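3.2 Patterned surfaces and the reading of small rooms

The second part of the study dealt with wall coverings. Earlier work on domestic interiors has mostly treated pattern as a matter of taste, to be recorded by period or by price. We were interested in a narrower question: whether people who live with a large floral pattern judge the size of a room differently from people who live with plain paint. Household interviews were carried out in Skondau in May, in apartments built to the same floor plan. Each household was asked to estimate the length of the main room before any measuring was done.

The sample was made up of 50 households. Half had at least one papered wall in the main room, and the rest had paint throughout. Estimates were given in whatever unit the resident preferred and converted later. Where two adults were at home, they were asked separately, and the mean of their answers was used.

Residents of papered rooms gave lower estimates than residents of painted rooms. The difference was largest where the paper covered the two long walls and smallest where it covered only the wall behind the sofa. Scale mattered as well. Large flowers on a dark ground went with the lowest estimates, while small repeats on a pale ground gave answers close to those for paint. This agrees with the advice in older decorating manuals, which tell the reader to keep big patterns out of small rooms, although the manuals give no measurements in support of it.

A second finding concerns surfaces that meet the wall. In kitchens, the lower part of a papered wall often ends at a counter, and residents tended to talk about the two together. Polished stone was mentioned more often than any other counter material. Several people said that a glossy top "carried" the color of the wall, and they were less likely to call the kitchen dark even when the paper had a dark background. Matte counters drew no comments of this kind. Figure 2 shows large floral paper of the type discussed, along with veined gray marble.

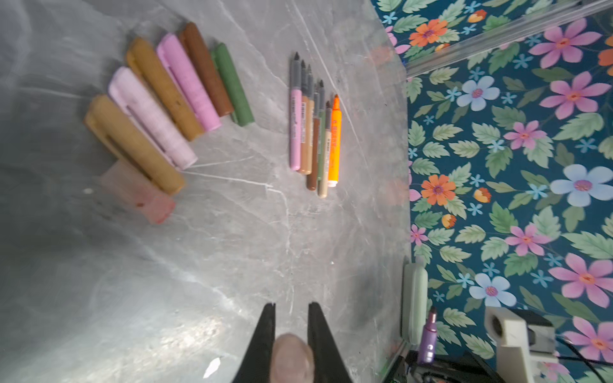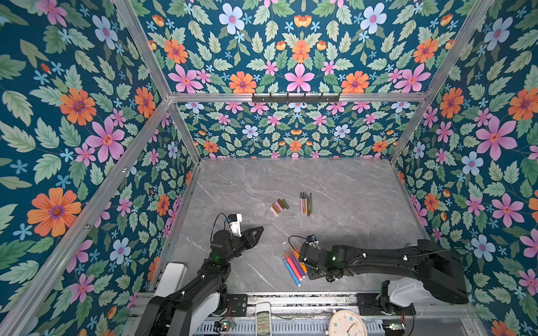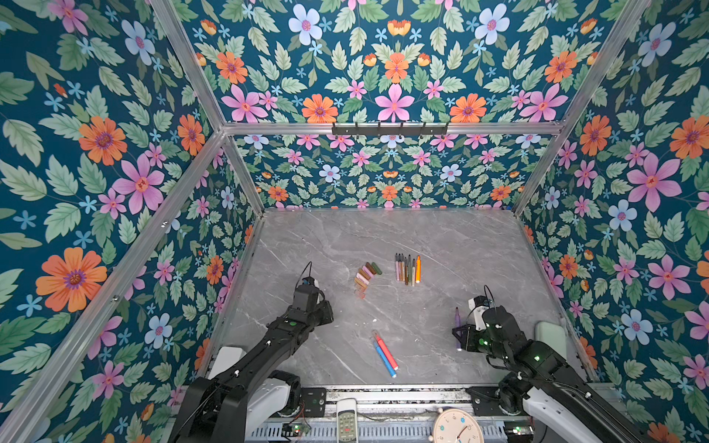
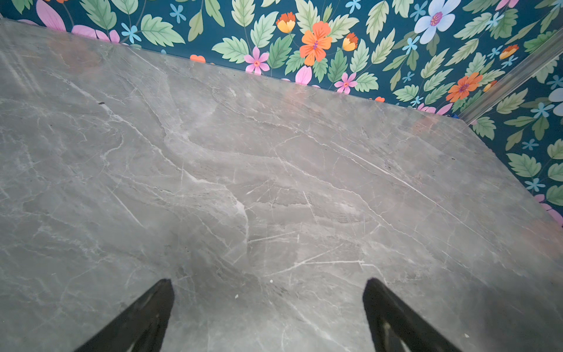
Figure 2. Floral wallpaper, all panels; gray marble surface, first and last panels.

Aslı Başaran objects that the estimates may say more about furniture than about paper. In her view, people who choose a bold wall also tend to own more things, and a crowded floor will make any room seem shorter. She would have preferred a design in which the same room was papered and then painted, with the furniture left where it was, and she doubts that a difference found between households can be read as an effect of the wall.

The objection is a fair one and we can answer it only in part. Furniture was recorded during each visit as the share of the floor that was covered, and the papered rooms were indeed slightly fuller. When rooms with similar floor coverage were compared, the difference in estimates became smaller but kept the same direction. We did not record the height of the furniture, and a tall bookcase may hide a good deal of the pattern it stands against.

There is also the matter of how long the paper had been up. Residents who had hung it themselves within the past year described it in detail, naming flowers and colors. Those who had moved in with the paper already on the wall often had to turn and look before answering. Their estimates were closer to the measured length. It is possible that the effect fades as the pattern becomes familiar, but the number of long-term residents in the papered group was too small to test this. Section 3.3 takes up the same question for ceilings.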